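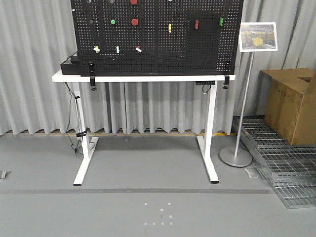
Clamp-on pegboard for a standing desk - worth it, and how do I keep it from wobbling?

Posted by Endang Sembiring
Aug 27, 2018

Hi everyone! I finally have a sit-stand desk (white top, white legs, up/down buttons under the right side) and I'm so happy with it that I now want to put everything I own on it. The trouble is that everything I own is small. Headphones, charging cords, scissors, tape, three kinds of sticky notes, the little screwdrivers I use for fixing eyeglasses.

I rent, so no holes in the wall, and I don't want holes in the desk either. My plan is a black pegboard standing up from the desktop, held with two black clamps, with colored pegs and knobs all over it. I love the colored ones! Red, green, yellow, the whole candy store.

My questions: does a board like that shake when the desk goes up? Do the clamps chew up a white top? And is there a smart way to arrange the pegs, or do you just stick them in and see? I was going to fill up the whole board on day one but a friend told me to slow down.

hallworth_b

Do it, you'll love it. I've had mine up since last October and my desktop has never been so clear.

Wobble first. Yes, it moves a little when the desk is traveling, and mine moves a little when I type hard at full height. Most of that is the desk and you'd see the same thing in a monitor. What helped me was putting the clamps close to the ends of the board. I had them both near the middle at first and the corners waved at me all day. Then tighten each knob a bit at a time, going back and forth between the two, so the board doesn't end up leaning.

For the white top, cut a scrap of felt or thin rubber and slip it between the clamp and the desk, top and underside. I skipped this on my old desk and got two gray rings that never came off. A piece of an old mouse pad works great. Check the knobs again after a week because the padding squashes down and they loosen up.

Before you pick a spot, run the desk all the way down and look at what the clamps will meet. They stick out below the desktop, and if you have a drawer unit or a chair with arms under there, you'll find out the loud way. Keep them clear of the button panel and its cord too. My first try had the clamp right where my hand goes for the up button, so I scooted the whole thing over.

Now the fun part, pegs! Your friend is right. Leave a good chunk of the board bare. I started with heavy stuff low and near the clamps, light stuff up high, and then moved things for a couple of weeks until my hand went to the right place without looking. Long pegs are for headphones and rolls of tape. The short round knobs are good for anything with a loop - keys, scissors, a coiled cord. I use red for things I have to put back (the office stapler remover, my sister's good scissors) and green for whatever's mine.

Oh, and hang your cords with some slack. If one runs from the board to the floor, it needs enough length for the desk at its tallest. Ask my old desk lamp.

pinecone_dad

I paid 40 for mine at a Karker and it's fine. Wouldn't put anything heavy on it.

Marlys T.

Agree with nearly all of hallworth_b's answer, and I'm jealous of the color system! One thing I'd do differently: build it flat. Lay the board on a bed or a rug, set your stuff on top of it, push things around until it looks good, take a picture with your phone, and only then put the pegs in. Some pegs go in stiff the first few times and it's much easier to press on a board that's lying down.

Also, if you have a wall behind the desk, pull the desk out a couple of inches. The backs of my pegs were rubbing a stripe into the paint each time I stood up, and I rent too.

Endang Sembiring

Thank you all, this is wonderful! I have an old mouse pad in the closet and it's getting cut up tonight. Going with the bed method and starting with the headphones, scissors and tape. The sticky notes can wait.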